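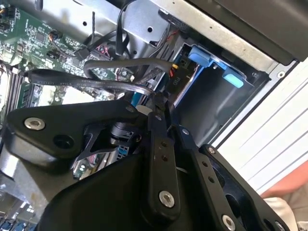
I have wanted for a long time to write down what I learned about old desktop computers, and now I have a free evening, so I will try. English is my third language. Please forgive me if some part name is not the right one. I know most of these parts better with my fingers than with words.

It began with a slow computer. My uncle in Brokthorpe had an old office tower which needed so long to start that he made coffee in the meantime. He wanted to throw it away. I asked him to wait, and I opened it on his kitchen floor, with a screwdriver that was too big. I did not repair it that day. I pulled a connector by the wires and one wire came out in my hand. My uncle was very polite about it.

Since then I have opened many of them, and I am more patient. What I like in the office towers is that somebody thought about the person who will open them later. There are colored tabs and latches, and often blue means "you may touch this." I was slow to understand it. In my first months I was looking for screws everywhere, also in places where it was enough to press.

My order of work is always the same. I take out the power cord first, and then I hold the start button for a few seconds. I lay the case on its side. After the panel is off I do nothing for a moment, I only look where each cable goes. I used to draw it on paper with colored pencils, and I still have the drawings from that time (they are ugly but correct).
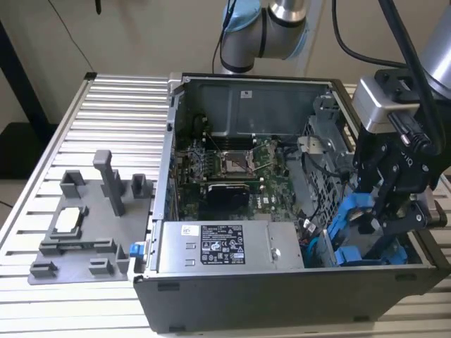

Dimas Yeoh

The part I respect most is the processor socket. On many of the towers I know, the small gold pins are in the board and not under the chip, and they are so thin that a sleeve can bend them. When the socket is empty I do not work above it with anything I can drop. One time I dropped a screw on such a socket, in the workshop in Hemley where I was helping in the evenings. I looked at the pins with a magnifying glass for 30 minutes. Two of them were leaning to one side, and I corrected them with a needle, holding my breath. I would not like to do this again.

The memory is easier. You open the clip at the end of the slot, some boards have it on both ends, and the stick comes up by itself a little. When you put it back, look for the notch. It fits only in one direction, and if you must push very hard, then it is the wrong direction. I have seen a stick with a broken corner from a person who was sure of himself. I will not say who it was, but he is writing this blog.

A graphics card has usually its own small lock at the back end of the slot, and this lock is hidden exactly where the fingers do not fit. I use a flat plastic stick for it. A ruler for children works also.

About the power supply I have only one rule, I never open it. I take the whole box out or I leave the whole box in. Inside there can stay electricity for a long time after the cord is out, and I am not educated for this. Dust on the outside I remove with a soft brush.

Now the connectors, which are my favorite subject and the reason for most of my mistakes. The big power plugs have a latch on one side. You must press the latch with the thumb and hold the plastic body, and then you move it very slightly from left to right while pulling straight up. Never pull by the wires! On an old machine the plastic becomes hard and the latch does not like to bend, so I give it time. 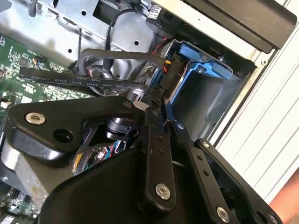
Qistina Lumenta wrote to me after my last post that she does it differently: she pushes the plug a little deeper first, then presses the latch, and only then pulls. The push takes the load off the latch, and she has not broken one since she learned it. I tried her way on three machines and I think she is right, so I changed my habit.

For the small plugs, like those for the front buttons and the fans, I have no good trick. I hold them from two sides, close to the board, and I write down which one was where before I remove it. The front panel wires are the worst for memory. You believe you will remember the order, and after dinner you do not remember.

In August I want to write about cleaning the fans, and also about the thermal paste, where I have a strong opinion. Before this I must finish a tower for my neighbor. She needs only that it opens her letters and her photos, and she asks me every second day, very kindly, if it is ready.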